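Stomeo House Residents' Association
Minutes of the general meeting held in the common room, July 2009

Chair: Dilani Seneviratne
Minutes: Habibur Nanayakkara
Apologies: Units 2 and 27

1. Minutes of the previous meeting

The May minutes were read and accepted with one correction. The bike rack quote was from Mondal, not Drosar. Habibur to fix the copy on the noticeboard.

2. Matters arising

Laundry door. The closer has been replaced and the door now shuts without slamming. Unit 11 said it still catches on the mat. Mat to be moved back towards the dryers.

Garden tap. Still dripping. The plumber came while the side gate was locked and left again. Dilani will rebook and leave the gate open that morning.

Parking. No change. The visitor bay is being used overnight by the same grey wagon. A note will go under the wiper before anything else is done.

3. Common room table

Discussion of the light wooden table took up most of the meeting. Several people have asked whether it should be refinished, covered or left as it is.

Dilani said the top is generally sound and the grain still looks good, but grey marks have been showing up on the left side. They are faint and speckled, two streaks close together. Unit 8 thought they were pencil from the homework group. Unit 14 thought they came from something being dragged, possibly the base of the old projector. It was not settled. Habibur had tried a dry cloth on a similar mark near the window end and most of it came off, so he does not think the surface is damaged.

Unit 5 raised the glare. With the overhead lights on, the shine in the middle of the table makes it hard to read at, and it also hides marks from whoever is wiping down. Turning off the row nearest the kitchenette helps. It was agreed to try this at the next card night.

Cups were also discussed. People put them straight down on the wood and there are no rings so far, but Unit 14 would like coasters kept on the table at all times. Unit 5 said the last set went missing within a month. Agreed to buy another set and keep them in the drawer under the urn.

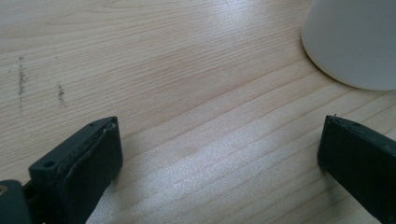 4. Table: quotes and decision

Two options were put forward. Skuvano would sand and reseal the top for $60 plus materials, with the table out of use for four days. The other was a clear cover cut to size, price not yet known.

Unit 8 was against a cover because crumbs get under it. Unit 11 did not want anything sanded until someone had tried cleaning it properly with soapy water.

Motion: that the table be cleaned first and the Skuvano quote held over. Moved Unit 11, seconded Unit 8. Carried.

Action: Habibur to clean the top and report back. No scourers to be used.

5. Kitchenette

The urn needs descaling. Unit 14 will do it. Tea towels are to be taken home and washed by whoever books the room, as per the booking sheet. Somebody has been leaving milk in the fridge with no name on it. Unnamed milk will be thrown out.

6. Other business

Unit 5 asked whether the room could be booked for a child's birthday. Yes, provided it is vacuumed afterwards and the chairs are stacked.

Unit 8 asked for a spare key to the games cupboard. Dilani will get one cut.

Meeting closed 8.40 pm.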